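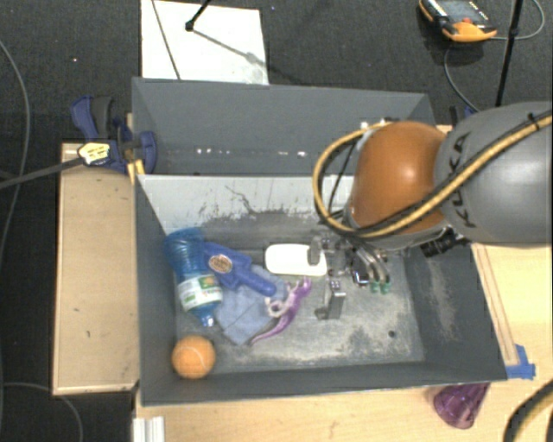
4.2 Mixed bins and the people who fill them

Storage manuals assume that things are put away by kind. Our households did not read them. Of the 46 bins surveyed for the Zidlow study, 23 held items from at least three of the manual's categories, and six held items from no category at all – a result the coding sheet had no box for.

Figure 3. A mixed bin: bottle, folded cloth, blue toy and purple lizard-like toy.

The bin in Figure 3 shows the usual trouble. Under the scheme of Pasichnyk, the bottle is a household supply, the light blue cloth is a textile, and the purple creature goes with the toys. Coders agreed on all of this quickly and then spent 25 minutes on what to call the bin. "Miscellaneous" was ruled out by our own protocol, a decision we came to regret.

We settled on the dominant-item rule, which names a bin after whatever takes up the most floor. It rewards cloth unfairly: one towel, spread out, outranks any number of lizards. Bins sorted by the rule were therefore coded a second time by item, and both sets of codes are reported in Section 4.3.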